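Budget for a small garment folding setup, arm or hand grippers first?

Toivo Peltonen
We clean and repair outerwear for a few ski clubs and want to start automating the folding. Most of it is padded jackets with elastic cuffs and reflective piping. I have 2000 to spend before August. Forwood quoted me for a used arm, which takes nearly all of it. Lundard sells hand-held grippers at 85 each, and the idea there is to record people doing the folding and buy the arm later. Has anyone planned it in that order?

Pentti Miettinen
Grippers first. We bought 5 from Lundard and kept 2 at each bench, with one spare. Put money aside for finger pads as well, as they are sold separately and you will want extras on the shelf. Padded nylon is harder than shirts. The sleeves bunch up and the fabric slides over itself, so you need a good hold on it before you move anything.

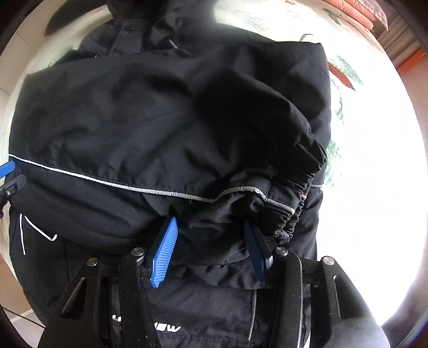 Work out how long one jacket takes by hand, then multiply by what you handle on a normal Tuesday. If that comes to less than a couple of hours, I would not spend on an arm this year. Also ask Forwood whether the controller is in the quote. Ours was not.

Bevan Brunton
depends what arm. Heltar ones are fine

Ville Huttunen
Agree with Pentti on the order. Two things to add to your list: storage for the recordings, and paid time for whoever does the folding. We forgot the second one and went over. Turunen rents arms by the month, so you could test your jackets on one before you buy.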